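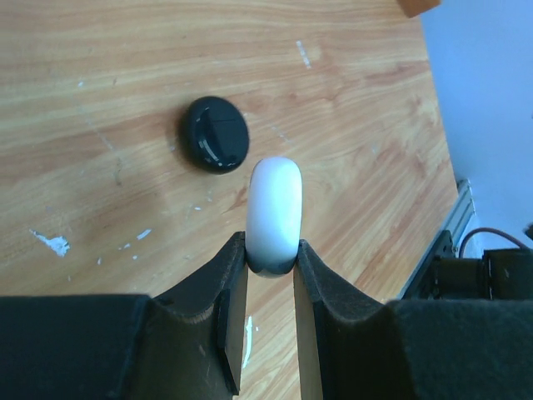
Preguntas que me hacéis sobre Pikalis y mis paneles

Llevo una temporada contestando lo mismo por correo, así que lo junto todo en una página y voy añadiendo cuando me llega algo nuevo. Si no encuentras lo tuyo, escríbeme, ¡que contesto!

¿Qué es Pikalis exactamente?
Una herramienta de visualización de datos. Conectas una hoja de cálculo o una base de datos, arrastras campos y te salen gráficos. Yo la uso a diario desde hace 3 años, primero en Orau y ahora por mi cuenta.

¿Trabajas para ellos?
No, y tampoco me pagan. Fui a su encuentro de usuarios en Findcombe en marzo, me pagué el viaje yo y volví con la libreta llena y un catarro tremendo.

¿Necesito saber programar?
Para empezar, no. Para los campos calculados ayuda haber peleado un poco con fórmulas (si te manejas con un SI anidado, vas sobrado). El SQL lo aprendí después, a trompicones, y sigo mirando la chuleta para los JOIN.

¿De dónde sacas los datos de los ejemplos?
Casi todos vienen del conjunto de bibliotecas que monté para practicar: 825 filas, una por sucursal, con horarios, préstamos y metros cuadrados. Está limpio a medias, a propósito. Si abres el archivo y ves fechas en dos formatos distintos, no me escribas, ¡es parte del ejercicio!

Mi panel va lentísimo, ¿qué miro primero?
Los filtros. Uno de mis paneles tardaba unos 90 segundos en abrir y todo venía de un filtro que recalculaba la lista entera de valores cada vez que tocabas algo. Lo cambié por un parámetro y listo. Después mira cuántas hojas cargas a la vez – en aquel panel había varias escondidas que ya no usaba y seguían consultando la base como si nada.

¿Extracto o conexión en directo?
Extracto, salvo que tus datos cambien cada pocos minutos y a alguien le importe de verdad.

¿Quién es la Burgi Marti que citas tanto?
Burgi me enseñó a maquetar paneles y lleva el grupo de usuarios Tsai, donde nos juntamos por videollamada para destripar gráficos ajenos (y propios, que duele más). De ella es la manía de quitar las líneas de cuadrícula. El grupo es abierto, basta con pedirle el enlace.

¿Puedo usar tus plantillas en el trabajo?
Sí, claro. Hay 79 en la carpeta de descargas y puedes cambiarles lo que quieras. Si publicas algo, una mención me hace ilusión – pero no voy a perseguir a nadie.

¿Das clases particulares?
Ahora mismo no, me falta tiempo. Las dudas cortas sí las respondo por correo, mejor con una captura y la fórmula pegada como texto.

Última actualización: 21 de agosto de 2023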